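Boards > Sim & Control > Perception > wrist cam sees the wall TV as a graspable tablet
Last updated: Saturday, December 26, 2020

kestrel_pid
ok stuck on this all week. two-arm mobile base in the apartment sim, our planner is a fork of Zasteo, detector is the stock Rudmont one. Task is dumb: drive to the counter, reach, pick. Instead the wrist camera throws a "tablet, in reach" proposal every time the arm swings past the wall with the screen on it. Planner then happily tries to close on it. The thing is flat black with a thick gray bezel so yeah I get why the net likes it, but there's no way it's between the fingers. Wrist view attached, fingers up either side of it in the image, looks like a textbook pregrasp. Head view further down.

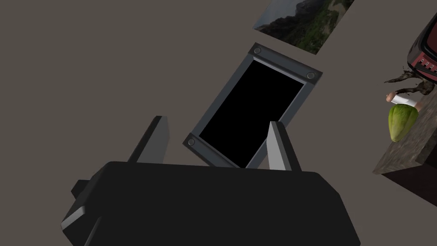
Ikovetti, August

That's the build and the month btw, never upgraded after. Config is default apart from 2 things: proposal threshold dropped to 0.6, and depth gating OFF for the wrist cams. Turned it off bc it kept killing thin objects at close range.

mossgate
depth gating off. there's your answer. Turn it back on

kestrel_pid
said why it's off. With it on I lose forks, spoons, anything thin. Not trading one bug for another

mossgate
then fix the min range, don't kill the whole gate. A wall that far back should never get into the grasp list no matter what the 2D net thinks it is

Dymphna Coughlan
Half agree. The gate would hide it but the real problem is size. Rudmont guesses object scale from the class label when it has no depth. Says tablet, so it gets tablet dimensions, so the range comes out at arm's length. Check the proposal dump, I bet the scale field is filled in from the class prior.

kestrel_pid
checked. yep. range_source: class_prior on all 245 of them. ugh

volt_and_bolt
seen the same with framed pictures, got called "book". also your wrist is rolled way over in that view, does the detector even get a roll corrected crop? ours was trained mostly upright and the scores go wild past a certain tilt

kestrel_pid
no correction. head cam is tilted as well so I figured it didn't matter. This one has both arms in it, left gripper up over the floor and the kitchen behind. TV is obviously a TV from here, and the head detector labels it right: 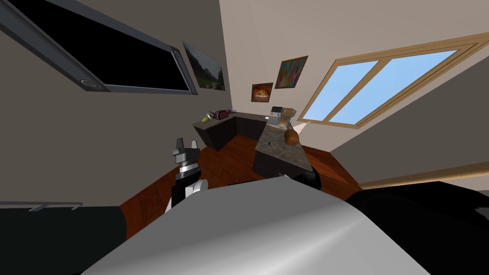 mossgate
so you have one camera saying tv and another saying tablet and the planner picks the one it can grab. That's a fusion bug then, not a detector bug. I take back some of what I said. Not the gate part

Dymphna Coughlan
Don't think fusion ever sees the conflict. In the August build wrist proposals go straight to the grasp queue and only get merged into the world map after. So nothing compares them. Look at grasp_queue.cpp, there's a skip_merge flag, true by default.

volt_and_bolt
who defaults that to true lol

Dymphna Coughlan
Latency. The merge cost 9 ms a cycle on the old boards and somebody wanted it gone.

kestrel_pid
set skip_merge false. Bad tablet proposals went from 245 to 6. All 6 are in the first second after startup, before the head cam has anything in the map. Loop time went up but it holds rate.

mossgate
and with the gate on?

kestrel_pid
havent tried. fine. will try with min range pulled in

jiangfan_82
Why not move to the Jiang branch? merges first and reads range from the depth buffer, no class prior at all

Dymphna Coughlan
It also drops the arm-arm collision check when both arms are moving. I would not run it on a two-arm robot.

jiangfan_82
its a sim, what's it going to break

Dymphna Coughlan
The numbers you later trust on hardware.

kestrel_pid
ok gate back on, min range pulled way in, skip_merge false, roll correction still todo. zero tablets. Still loses one spoon out of the cutlery set but I can live w that for now. Will post the diff once I clean it up, its mostly prints

mossgate
post it with the prints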